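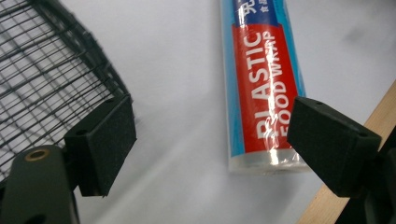 Do you need a dispenser for boxless plastic wrap? For a household that wraps one bowl of leftovers a week, a pair of scissors in the drawer is fine, but if you cook the way we do, get the dispenser.

I cook the way my mother cooked, meaning I make a huge pot of something and then spend four nights finding out what else it can be. So plastic wrap gets used in this house. Half an onion, the bowl of pickled carrots, the dough that needs a rest, the ginger. And for years I bought the long cardboard boxes with the metal teeth, and for years I hated them (the teeth come off, the box collapses, the roll jumps out and unspools across the floor and the dog thinks it's a game).

Then I started buying the bare rolls from the Asian grocery near my sister's place, the kind that comes in a shiny sleeve with no box at all. Mine is bright blue with a big red panel that says PLASTIC FOOD WRAP in capitals, plus Chinese characters on a navy band. I can't read the characters, so don't ask me about the brand. What I can tell you is that it's good wrap! It clings to glass, it clings to itself a little too well, and it stretches a fair bit before it goes.

What a bare roll doesn't have is anything to cut it with. That's what this review is about.

## What I bought

The Tetasano Slide Cutter, the countertop one. It's a long plastic trough with a hinged lid and a little blade that runs in a track from one side to the other. You drop your roll in, pull the film out over the front lip, close the lid, and slide. I got the white one. There's also a gray one, and I kind of wish I'd gone gray, as the white picks up turmeric if you so much as look at it.

I'd had the Pesusum before this, for two years. The Pesusum is the one with the suction feet and the fixed serrated strip, and I'll get to it further down.

## Setting it up

The instruction sheet is one page and the drawings are tiny. My first try I had the roll in backward, so the film came off the bottom and dragged on the trough, and every sheet came out with a crease down the middle. Flip it so the film comes off the top. It's in the drawings if you squint.

The other thing is taking the sleeve off the roll. Please don't go at it with a knife! I did that the first time, nicked the film underneath, and then every single turn of that roll tore in the same spot until I'd worked down past the cut. Now I pinch the wrapper at one end, where there's some slack, and peel it back along the length. A bit annoying if your hands are damp.

Finding the start of the film is still the worst job in the kitchen. A piece of tape dabbed along the roll will lift it. My fingernail never does.

## Using it every day

I love it. I wasn't ready to love a plastic trough, but I do.

You slide the blade and you get a straight edge, all the way across, and the film stays put on the lip ready for next time. No hunting for the end again. I can do it with one hand while the other one holds a bowl steady, which with the old cardboard boxes was never going to happen. It cuts in both directions too, so you don't have to bring the slider back to the start.

Short pieces are where it really earns its space. When I only want enough to cover half a lime, I can pull out a strip barely wider than my hand and cut it clean. With scissors, a strip that short just folds up on itself and becomes a little plastic worm, and then you throw it out and pull another.

Long pieces are less great. If I'm covering a sheet pan of dumplings I want to pull a good arm's length, and the trough is light, so it creeps toward me across the counter. I've ended up putting my elbow on the lid. Rubber feet would fix this and I don't know why they left them off, there are four perfectly good little circles molded on the bottom where feet should be.

My neighbor Bình Ngô has the same one and he filled the hollow part underneath with a bag of dried beans, taped in. It looks terrible and works very well. I haven't gotten that desperate.

## Will your roll fit?

This is where most of the bad reviews come from, so measure first. The trough takes a standard kitchen-width roll with a little room on either side. If your roll is shorter than the trough it will slide side to side, and you'll get a slanted cut. I stuck a wad of folded paper towel at each end for a while, and that was enough.

A brand new fat roll is a tight squeeze under the lid. It closes, but the roll doesn't turn easily for the first few days, and you have to tug. Gets better as you use it up. If you buy the giant restaurant rolls, forget it, they won't go in.

Foil works in it as well, for what it's worth. Parchment not so much. The blade tends to snag halfway and leave you a fringe.

## The Pesusum, for comparison

Cheaper, heavier, uglier. The suction feet hold like crazy on a smooth counter, so if long sheets are your thing you might really prefer it. But the serrated strip is exposed, and I caught my knuckle on it more times than I want to admit. It also doesn't have a lid, so the film end would peel itself off the lip and curl back onto the roll overnight. Every morning, there I'd be with my piece of tape.

The suction feet did finally give up after one summer by the window. They went hard and that was that.

I also looked at the Patia, a wall-mounted one with slots for foil and wrap and paper towels. Looks lovely. I rent, and I'm not drilling into that tile.

## Cleaning

Wipe it. The blade housing catches crumbs, and flour if you bake, and I go in there with an old toothbrush when the slider starts to feel gritty. Don't put it in the dishwasher. The sheet says top rack is okay, but the lid on mine came out with a slight bow in it and has never clicked quite the same on the left side. It still shuts.

Turmeric stains: baking soda paste, leave it an hour, and accept that it'll be a bit yellow.

## How the blade is holding up

I've had it since September, and I've gone through four rolls. The blade is still fine on plastic. It's slightly worse on foil than it was, and I blame myself for the parchment experiment. Spare sliders come in a pack of 2, and I bought one pack and put it in the junk drawer, where it will presumably stay until the day I need it and can't find it.

One gripe about the slider: it's small. If you have big hands or sore ones, it's a fiddly thing to push. My aunt Hà has arthritis in her thumbs and she couldn't get on with it at all. She pushes it with the handle of a wooden spoon, and she would rather have her scissors. Fair enough.

## Would I buy it again?

I would, in gray. I'd knock off a bit for the missing feet and a bit more for that lid, but I use it every day and I've stopped swearing at my plastic wrap, and the film I buy now is the stuff I like best, with no box to wrestle.

Scores, for people who scroll straight to the scores:

- Cutting plastic wrap: 9/10
- Cutting foil: 7/10
- Cutting parchment: don't
- Staying put on the counter: 4/10
- Looks: 7/10 until you cook a curry

**Update, April 24, 2024:** A few people asked about storing it upright. It'll stand on its end in a deep drawer if you have something on either side to hold it, but the roll drops down against the end cap and you have to nudge it back to center before you cut. Mine lives flat on the counter next to the toaster. And to the person who asked if it fits the wrap with the pre-cut perforations, I haven't tried, but I can't see why you'd want a cutter for that one. If you have, leave a comment and tell me how it went!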